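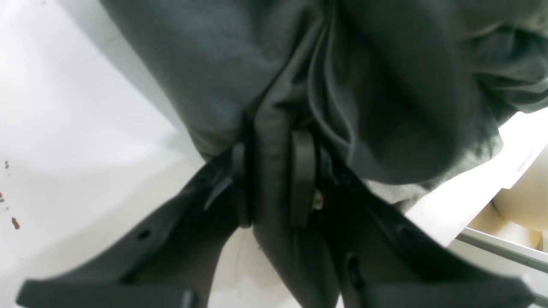 Dark grey fabric, wrinkled. Photo: Asora

PRESS RELEASE

Asora opens a folding and mending room in Rerdale

The textile reuse association Asora has the pleasure to announce the opening of its new folding and mending room in Rerdale, in January. The room will receive clothes and household fabrics given by the inhabitants, and will prepare them for a second use.

Until now, the donations were sorted in the back part of the Arnura shop, where the place was very limited. Many pieces went to the shelves with deep creases, and dark fabrics were the most difficult to present, as every fold and every bit of lint is visible on them. The new room has 11 tables for folding, two large sinks and a corner for sewing repairs. It can treat nearly 500 pieces in a week.

"A soft cloth which was kept in a bag for a long time does not look like something you want to take home," explains Ebise Wako, director of Asora. "When it is brushed, shaken and folded well, people stop and touch it. We have seen this in our shop many times."

The work in the room follows a simple order. Each piece is opened completely, checked on both sides and brushed. Small holes are marked with a thread and go to the sewing corner. The pieces in good condition are folded to the width of the shelf and tied by colour. Fabrics which can not be repaired are cut for cleaning cloths.

The method was prepared by Léonie Gautier, who was a dressmaker before she joined the association. She will also give evening workshops for the public, with the title "Folding the Difficult Things". The programme includes fitted sheets, heavy curtains, large blankets and knitted clothes. The price is 2 pounds per person, tea included.

The furniture of the room was built by the local workshop Jankauskaitė with wood from old school desks. The tables are higher than usual, so that people can work standing without pain in the back.

Donations are accepted every morning from 9.30 at the side entrance. We kindly ask to bring the fabrics clean and dry, in closed bags. Pillows, duvets and carpets can not be accepted for the moment.

Journalists who wish to visit the room before the opening are invited to write to Maya Darwish, press relations.

Press contact: Maya Darwish, Asora, 66 Arnura Road, Rerdale | © Asora, all rights reserved | Back to top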